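What I Learned About Buying Grippers at the Hastlow Open Day

So I finally made it to one of these things! We've been going back and forth at work since May over whether to put money into hand-held grippers for recording picking and packing jobs, and I was getting tired of arguing from product pages. Hastlow was running an open day, the train was cheap, and I came home with sore feet and eleven pages of notes, most of them about costs.

A bit of background for anyone who hasn't read my earlier posts. We're a small outfit that packs samples and household odds and ends for other companies. We've got one arm (bought used, long story) and a plan to teach it a handful of table jobs by having people do the jobs by hand with grippers first. The arm was the easy part to get approved. Everything around the arm is where the spreadsheet went sideways.

The train got in late so I missed the welcome talk, and by the time I had my badge the first group had already gone upstairs. I tagged along with the second. The office is big and open, and the tabletop work goes on right in the middle of it, which surprised me. I'd pictured a cage and a yellow line on the floor! The person leading our group said they'd looked at renting a separate unit and dropped the idea when the quote came in, because the hand-held work simply doesn't need the space. I put two stars next to that. We had a whole line in our budget for floor space and I'm now fairly sure we can cut it to one good table and a few power strips.

Next was the money session, the part I'd really come for. They handed around a sheet with three supplier quotes on it, with the real totals left in (brave of them). Misura had come in as a bundle: grippers, mounts, software seat, one year of support. Alaoui quoted everything separately, so it looked cheaper until you got to the second page. Plita was somewhere in between and had the shortest delivery time. I'm not going to copy their totals here as I didn't ask if I could, but I can tell you what I wrote down for our own version.

Spare finger pads: 51 dollars a set. I had budgeted for zero sets. Zero! The pads wear, the tips get scuffed, and the people who use them every day were talking about pads the way I talk about printer ink.

Cables, hubs and adapters: 339 dollars for a two-person station. I laughed when I saw it and then I went home and added up what we'd need, and I stopped laughing. Buy the longer ones, was the advice, and buy them all in one go so they match.

A laptop that can keep up with the recording: 1,132 dollars for the model they settled on, after trying to get by with older machines from the back of the closet. Our plan was exactly that, older machines from the back of the closet. I'm still on the fence here. I think I'd test one of ours for a week before spending, but I'm leaving the money in the plan so it doesn't have to be begged for later.

Things to pick up: this one got the most questions from our group. They buy regular groceries and store stuff and swap it out all the time, and they treat it as a running cost with its own line. Cups, jars, packets, whatever the job calls for. Someone asked if you could buy a standard kit and the answer was sure, but you'll get bored of it and so will the robot. They keep a running list by shape and stiffness, so that when somebody goes to the store they come back with something squashy as well as something hard. I liked that a lot and have already stolen it.

Then there was the part about people's time, and I wish they'd given it longer. Their budget has hours for setting up and hours for checking recordings, separate from the hours spent doing the task. Ours had one lump. They'd logged 113 hours on setup and checking before they were happy with their first job, and the woman next to me said "ouch" out loud. I was thinking the same thing.

I did ask about leasing. Misura will do it, apparently, over two years, with a swap if something breaks. Alaoui won't. Plita said to call. My feeling is that leasing makes sense for the arm and not so much for the hand-held stuff, which is the cheap end and takes the beating anyway. But if your finance people like a flat monthly number, go for it.

Lunch was sandwiches and a very good lemon cake. Coffee was in a machine that wanted you to download an app, so I had water.

Couple of gripes. The sound in the money session was awful, with a fan going right over the speaker, and the handout was printed so small that half of us were taking phone pictures of it to zoom in. Also there's no parking to speak of, so if you go next time take the train and walk up from the station. It's ten minutes and mostly flat.

What I'm changing in our plan: floor space goes down, spares and cables go up, groceries get their own line, and checking time gets split out from recording time. I'm also asking all three suppliers for a price on a second pair of grippers up front, as two people can share a table quite happily and a second order later means paying shipping twice.

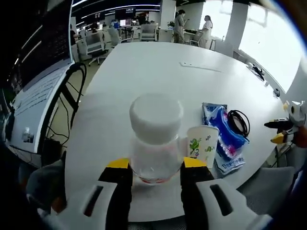 Should the spares go on the first order or wait until something wears out?

Put them on the first order. One extra set of pads per gripper is enough to start with, and it saves a stopped station while you wait for a delivery.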